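Rules of the bench, revisited

Every workshop I have known had a laminated sheet of rules by the door, and every laminated sheet had been written straight after something got broken. Ours at Clovden is no different. It began life with one line (keep your sleeves out of it) and by October had swollen to 38, several of which contradicted each other and one of which concerned the kettle.

So Ifeoma Akande and I sat down with a red pen. What follows is the shorter version, which applies to the two-arm bench and to anyone who has been given a key to it. The block work is a fair test of whether the rules make sense, as it looks like something a toddler could do and has produced more entries in the fault book than everything else put together.

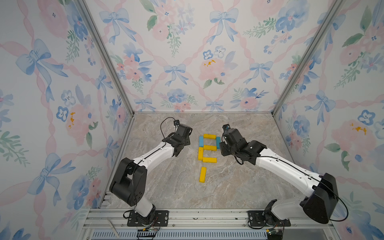 Clovden Bench Notes, Issue 97

First, the task sheet. Write down what the finished shape is supposed to be before either arm moves. "A sort of letter" will not do. We had a long and rather heated afternoon over whether a run had passed, and the root of it was that two people had two different letters in mind. Draw it, mark which colour goes where, and say how big a gap between blocks you will put up with. If you change your mind halfway, that is a new sheet and a new run number. Crossing out the old shape and drawing the one you got is a practice we have all tried, and it is now banned by name.

Second, the shared middle. With two arms working over one small patch of floor, somebody has to decide who gives way. The Vellov guide, which we used to follow, left this to the operator's judgement. We have met the operators. The new rule is that one arm has the middle at a time, and the other holds off to its own side until the first has lifted clear. If both really must be in there together, the sheet says so and a second person stands at the stop button. Standing at it means within reach of it. It does not mean in the same building. 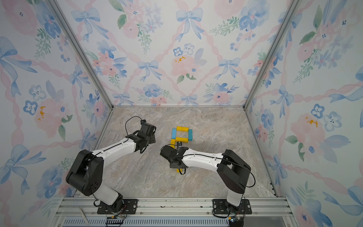

The same goes for hands, which are the third arm nobody plans for. If a block has gone astray, stop both arms, wait for them to be still, then reach in. Do not nudge it with a ruler while the thing is running on the grounds that a ruler isn't a hand. Eller's draft house rules, which we borrowed from freely, have a whole page on this, and I can only assume they own a lot of short rulers.

Third, cables. Look at them before every session, from the base plate up to the gripper. A loop that hangs nicely when the arm is tucked in can be tight as a washing line at full stretch, so run each arm slowly through its widest move and watch the cable, not the gripper. Anything that rubs gets moved and noted. Tape is allowed until the end of the session and no longer. I know what is on the back of the Iyamu rig and so does everyone else.

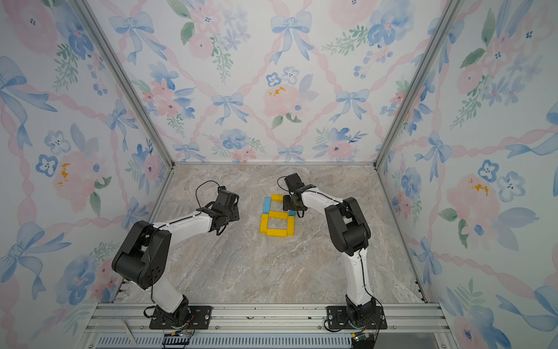

Fourth, what counts as a failure. A run that ends with a block askew still gets written up, with the shape left as it is until somebody has looked at it. Tidying up by hand and calling it a pass is the oldest trick on the bench. If you stopped a run early, put why. "Felt wrong" is a perfectly good reason and we would like to see more of it.

Fifth, logs. Three things go in every time: who ran it, which sheet, and what was changed since the last run. Changed includes moved, swapped, tightened and "only borrowed for a minute".

The full text is on the shared drive and there is a paper copy by the door, unlaminated, so that it can be scribbled on. Comments to Ifeoma please, before the next issue goes out. The kettle rule stays.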